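Valentina Ledesma runs demonstration gathering at Tramora, where a policy for desk handling is trained on teleoperated episodes. The set held 699 episodes in April. After review it held 261.

"Most of what we dropped was mislabeled," she said. "The start and end marks were wrong." 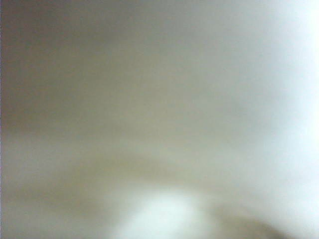

Each episode is one operator, one instruction, one attempt. Wrist video and joint positions are logged against the same clock, and a drift of more than 8 milliseconds sends the episode back. Failed grasps are kept under a separate tag. "The model needs the recovery," Ledesma said. "If you only keep clean runs, it has no idea what to do after a miss."
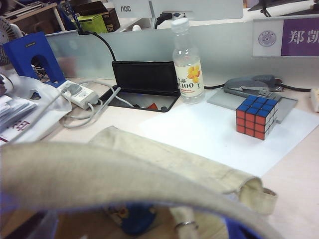 Koen Mulder disagrees on that point, and would hold failures out until the base policy is stable. He puts the useful minimum at 167 clean episodes per instruction, which Ledesma calls high for short reaches and low for anything with fabric.

Both want ordinary desks left as they are between sessions.
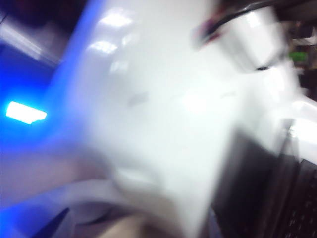

Reading time: 2 min

Labeling is done by a second person, never the operator. "Operators label what they meant to do," Ledesma said. Disputed segments go to a third reader on Tuesday.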